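**Wastmont Games** · 6 January 2020

1/ Wastmont Games is pleased to confirm that Gundau, our turn-based strategy game for one to four players, will enter open testing this month. The test is free of charge and is available on Windows and Linux.

2/ Players take charge of a river port and its surrounding farmland over the course of 24 seasons. Each season is played in a single turn, and all players give their orders at the same time.

3/ The test version contains 8 of the maps planned for the full release. Two of these, Salt Reach and Lower Weir, may be played alone against the computer. The remainder require at least one other player.

4/ Trade has been rebuilt following the closed test. Grain prices now respond to the amount held in every port on the map, and a player who holds back stock for more than three seasons will lose part of it to spoilage.
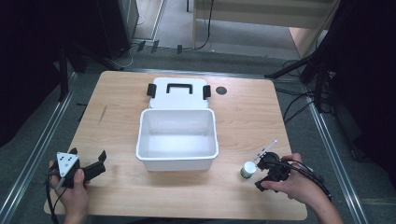 5/ Barges may now be given standing orders. A barge with a standing order will repeat its route until it is recalled, sunk or sold – it no longer stops when the destination port changes hands.

6/ The music has been written and recorded by Siriwardena, the studio responsible for the sound in our previous title, Julitz. The test version includes the winter and flood pieces. The harvest music will follow in a later update.

7/ Owners of Julitz will find a small addition in Gundau: the harbour flags from that game can be used for any port. Saved games from Julitz cannot be carried over.

8/ We received 51 reports of lost connections during the closed test. Of these, 23 were traced to a fault in the way the game resumed after a player left the lobby. That fault has been corrected. The others remain under review, and players affected are asked to send us their log files through the report form in the main menu.

9/ Progress made during the open test will be cleared before release. Player names will be kept, provided that they meet the naming rules shown at sign-up.

10/ Known matters in the present version: the map editor is switched off, text in the trade window may overlap at larger sizes, and controllers are not yet supported in the diplomacy screen.

11/ A price and release date for the full game will be announced separately. Questions about the test may be left as replies to this thread until the end of January.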